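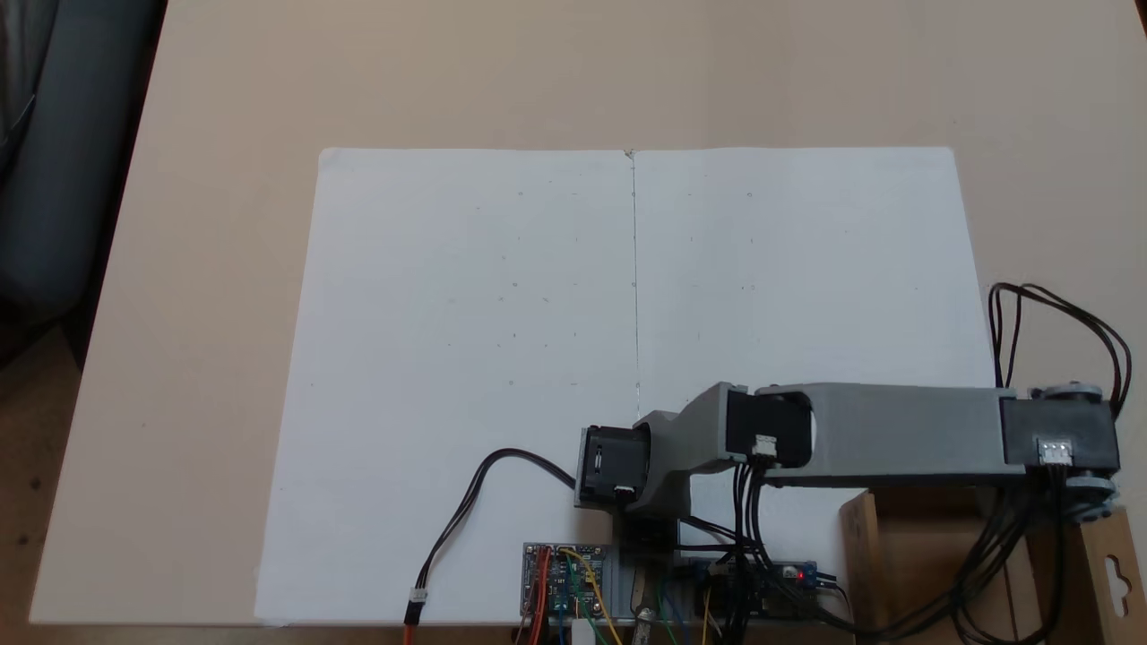 Folha grande de papel branco, em cima da mesa.

Perguntas frequentes – petição contra o fecho da urgência de Dimcombe

Actualizado em maio. Respostas curtas, vamos acrescentando conforme chegam perguntas.

O que é que está em causa?
A proposta de fechar o atendimento urgente do centro de saúde de Dimcombe durante a noite e passar tudo para Skostlow. Das oito da noite às oito da manhã, porta fechada. A proposta foi apresentada na assembleia municipal, ainda não foi votada.

Quem propôs?
O executivo, com base num relatório encomendado à consultora Horier. O relatório está no site da câmara, secção de documentos, lá muito em baixo. A parte da noite começa no terceiro capítulo.

Já é definitivo?
Não. Falta a votação. E antes da votação tem de haver período de consulta. É nessa janela que a petição entra.

O que pede a petição, ao certo?
Duas coisas. Que a urgência nocturna se mantenha enquanto não houver transporte de noite entre Dimcombe e Skostlow. E que a assembleia discuta o assunto numa sessão aberta ao público, com direito a intervenção de quem lá mora. Só isto. Não pedimos a demissão de ninguém, apesar do que se escreveu por aí.

Quantas assinaturas são precisas?
2000 para obrigar ao agendamento. À última contagem tínhamos 1020. Só contam as validadas, por isso o número do site anda sempre atrás do número das folhas.

Porque é que a minha assinatura ainda não aparece?
Porque a validação é feita à mão. A Hilde Van Leeuwen trata disso à noite, depois do trabalho. Dêem-lhe uns dias. Se ao fim de duas semanas não aparecer, escrevam para o contacto no fundo da página com o nome completo.

Quem pode assinar?
Qualquer pessoa com mais de 18 anos recenseada no concelho. Dimcombe, Skostlow, Sotelo, todas as freguesias. Quem trabalha cá mas está recenseado fora não conta para o total. Pode escrever à assembleia em nome próprio, há um modelo na página dos documentos.

Sou estrangeiro residente, posso?
Se está nos cadernos eleitorais locais, sim. Se não tem a certeza, confirme na junta antes. O Ardalan Daneshvar ajuda em inglês e persa, basta pedir.

Assinei em papel e assinei no site. Há problema?
Conta uma vez. A repetida é apagada. Não precisam de fazer nada, mas por favor não assinem a terceira "para garantir".

Que dados pedem?
Nome completo, número de identificação, freguesia. Não pedimos telefone nem morada. Se alguém vos pedir o telefone em nosso nome, não é nosso.

E o que fazem com os dados?
Entregam-se à assembleia junto com a petição, como manda o regulamento. A cópia que fica connosco é destruída depois da resposta. Não há lista de correio. Quem quiser receber notícias tem de se inscrever à parte.

Posso recolher assinaturas no meu prédio / café / local de trabalho?
Sim, sim, sim. Imprimam a folha do site, frente e verso, e não mudem o texto de cima. Uma folha com o texto alterado é anulada inteira – já aconteceu com uma de Sotelo, e perderam-se todas as linhas. Letra legível, caneta azul ou preta. Lápis não é aceite.
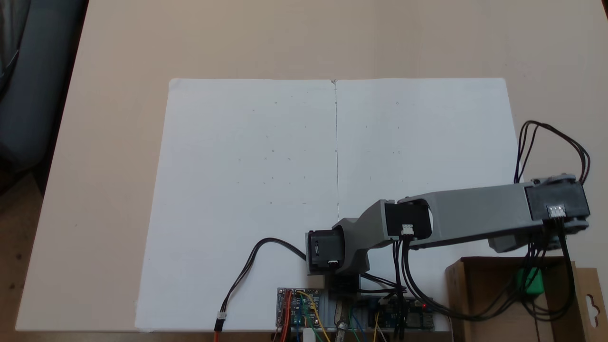

As folhas cheias podem ser entregues na papelaria ao lado da junta, em envelope fechado, ou enviadas pelo correio. Fotografias de folhas não servem. Digitalizações também não, tem de ser o original.

Enganei-me numa linha, deito a folha fora?
Não! Um traço por cima da linha errada e continuem na seguinte. Sem corrector.

Posso retirar a assinatura?
Pode, até ao dia da entrega. Pedido por escrito, nome e número. Retiramos sem perguntas.

Vai haver concentração à porta da câmara?
Sim, no dia da votação, às 18h. A data sai quando a assembleia a marcar. A comunicação à câmara é feita por nós, ninguem precisa de tratar de papéis.

Posso levar cartaz?
Claro. Três pedidos: nada de ataques pessoais, nada de símbolos de partidos, nada que tape a entrada. O passeio tem de ficar livre para carrinhos e cadeiras de rodas. Megafone há um, fica com o Amos Obi.

E crianças?
São bem-vindas. Com um adulto, evidentemente.

Posso assistir à sessão lá dentro?
As sessões são públicas. A sala tem 300 lugares contando com a galeria, por ordem de chegada. Portas abrem meia hora antes. Lá dentro não são permitidos cartazes nem palmas, o presidente da mesa pode mandar sair.

Como é que me inscrevo para falar?
Formulário da assembleia, até 48 horas antes. Três minutos por pessoa. Quem quiser ensaiar ou precisar de ajuda com o texto fala com o Dwayne Escobedo, que já interveio na sessão do orçamento e sabe como aquilo funciona. Levem o texto escrito, o relógio não pára.

São de algum partido?
Não. Há gente de vários entre os que assinaram, e há gente de nenhum. Convidámos todas as bancadas para conversar. Duas responderam, uma recebeu-nos, as outras silêncio até agora.

Quem paga isto?
Nós. Fotocópias e domínio do site. As contas estão publicadas, página "contas". Não aceitamos dinheiro de empresas nem de partidos.

O relatório diz que a urgência da noite tem pouca procura. É mentira?
Não dizemos que é mentira. Dizemos que os meses usados são só os de verão e que pedimos os do resto do ano. O pedido foi feito por escrito, ainda sem resposta. Quando chegar publicamos, diga o que disser.

Mas Skostlow fica perto, não?
De carro, sim. O último autocarro sai de Dimcombe às 21h10. Depois disso, táxi ou boleia. Quem não tem carro que faça as contas.

E os profissionais de saúde, o que acham?
Há opiniões diferentes. Alguns apoiam a concentração num só sítio, com equipas maiores, e é um argumento sério. O Mārtiņš Krūmiņa, enfermeiro reformado, escreveu um texto a favor da petição e outro a responder às objecções, estão os dois no site. Leiam-nos os dois.

O que acontece quando chegarem às 2000?
Entregamos no balcão da assembleia, com recibo. A mesa tem 30 dias para verificar e marcar. Vamos continuar a recolher depois das 2000, porque na verificação cai sempre alguma.

E se a proposta for aprovada na mesma?
Há prazo de reclamação. Estamos a ver com uma jurista o que é possível, sem promessas. Escrevemos aqui quando soubermos mais.

Tenho uma pergunta que não está aqui.
Usem o formulário de contacto, em baixo. Respondemos normalmente à noite. Por favor não perguntem na caixa de comentários do jornal, não conseguimos acompanhar aquilo tudo.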